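Re: Refried beans separating after freezing
Forum: Preserving, Freezing and Batch Cooking
Page 1 of 1

draltthorpe_dan
I batch cook refried pinto beans and freeze them flat in quart bags. After thawing in the fridge I get a layer of water on top and a grainy paste underneath. Recipe is 472 g dry pintos, soaked overnight, simmered until soft, mashed with 70 g lard, salt, and enough cooking liquid to loosen. Texture before freezing is fine. Is this a fat problem or a water problem?

masa_and_more
Water. You are mashing in too much liquid while the beans are hot. They look right in the pan, then the starch sets as it cools and the water gets pushed out in the freezer. Cook them down until a spoon leaves a track that stays open, and freeze them stiffer than you would serve them. Add liquid on reheating.

koech_v
Partly agree. Liquid matters, but so does freezing speed. A flat bag laid on a shelf full of unfrozen food takes hours. Chill the beans fully in the fridge first, then freeze the bags in a single layer with space between them. Stack them the next day.
My portions are 152 g, pressed thin. No separation worth mentioning.
– Victor Koech

haslinger_kitchen
Disagree on the speed. I tested it in March with the same batch, half frozen fast on a metal sheet and half left in a deep tub. Both wept. The tub was a little worse. What fixed it was blending a third of the beans completely smooth and folding that back into the coarse mash.

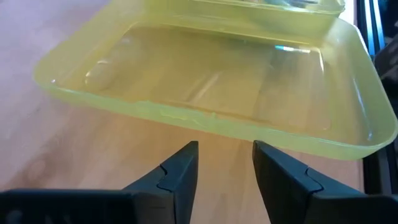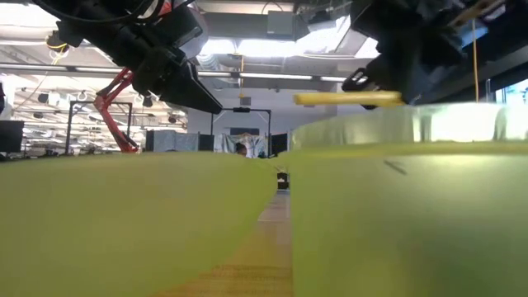
Re: Refried beans separating after freezing (continued)

draltthorpe_dan
Thanks. How smooth is completely smooth? I only have a stick blender.

haslinger_kitchen
Stick blender is fine. Use a narrow container and keep going until there are no skins left. Skins are where most of the grainy feel comes from.

aitana_g
Has anyone asked what happens on reheating? Microwaving from frozen gives hot edges and a cold middle, and people stir it once and call it broken. Thaw, put it in a skillet on low with a spoonful of fat, and stir for several minutes. Most of the water goes back in. I would try that on the bags you already have before changing the recipe.

koech_v
Half the batch in a deep tub and half on a sheet is only one trial, so I would not rule out speed yet. How deep was the tub?

haslinger_kitchen
3 inches. Same freezer, same shelf. I will grant it was one batch.

masa_and_more
Blending and reducing both bind free water. Do either one. Doing both gave me something close to glue once it cooled.

draltthorpe_dan
Update. Reheated one old bag in a skillet as aitana_g said. It came together, still slightly grainy. New batch was cooked down further, no blending, chilled overnight, frozen flat. Thawed one bag this morning and there was a teaspoon of water in the corner. Good enough for nachos. Will try the blended version next and leave the lard the same.

aitana_g
Leave the salt the same too, or you will not be able to compare them.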